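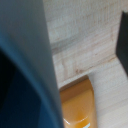 Wrist view, pale wood background, finger on the left out of focus as usual.

Clummont forum > Perception and control > Wrist depth drops out near the finger edge

tamarack_ctl
Running the Ornau planner on top of Clummont, wrist camera only for the last stage of the approach. The segmentation mask for the orange part is fine until the finger overlaps its left side, then the centroid walks to the right. Over 300 attempts the grasp offset was biased the same way in 281 of them. I'm masking the finger with a static polygon from the CAD model. Has anyone got a better method that doesn't need a retrain?

gumleaf
A static polygon won't hold. The finger is blurred at that range, so its edge is a gradient several pixels wide and your polygon cuts through the middle of it. Dilate the polygon, then fit the visible contour of the part instead of taking the centroid. A centroid is the wrong quantity for a partly hidden shape anyway.

wombat_pid
Disagree on dilating. You throw away the pixels closest to the contact, and those are the ones you need. Render the finger mask from the joint encoder at each step and feather it. The Bogdan tool does this and costs 2 ms a call on my machine. 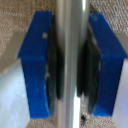

The other case where it matters is thin reflective stock. Close on a metal rod and the highlight down its centre splits the mask into two strips, and a centroid tracker will hop from one to the other. With the rendered mask I know where both pads are, so I clamp the estimate to the gap between them and ignore the highlight.

gumleaf
That only works when the target is already between the pads. The original poster is asking about the approach. Your clamp has nothing to act on there.

wombat_pid
Fair for the clamp. The rendered mask still applies.

tamarack_ctl
Tried both this afternoon. Dilated polygon with a contour fit: bias mostly gone, but the fit fails when too little of the rounded top is showing. Rendered mask: better coverage, but my encoder timestamps lag the image, so the mask trails the finger on fast moves. I've slowed the final approach for now.

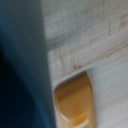
The remaining failures are where the part is sitting in a recess. The pale rim follows the same curve as the part, and the contour fit locks onto the rim. The grasp then comes out too wide. I could gate on colour, since the part is orange and the wood isn't, but the upper portion goes brownish in shadow and a hue threshold clips it.

kelpline
Use the rim. If the recess is fixed in the work surface, register against it once and treat the part pose as a small correction inside it. We did that on the Wullance branch and stopped fitting the part from scratch. For the hue problem, widen the gate towards brown and let the rim bound the region.

gumleaf
Until somebody bumps the fixture and the prior is wrong. I'd want a check on the residual before trusting it.

kelpline
There is one. If the rim residual is over threshold it backs off and looks again. It's in the config as recess_prior, off by default.

tamarack_ctl
Found it. Fixing the timestamps first – otherwise I can't tell which change did what. Will rerun with the same seed list and post the logs, all 364 starts this time, with the fast moves put back in.

wombat_pid
Post the encoder offset too, please. Mine drifts after a warm restart and I'd like to compare.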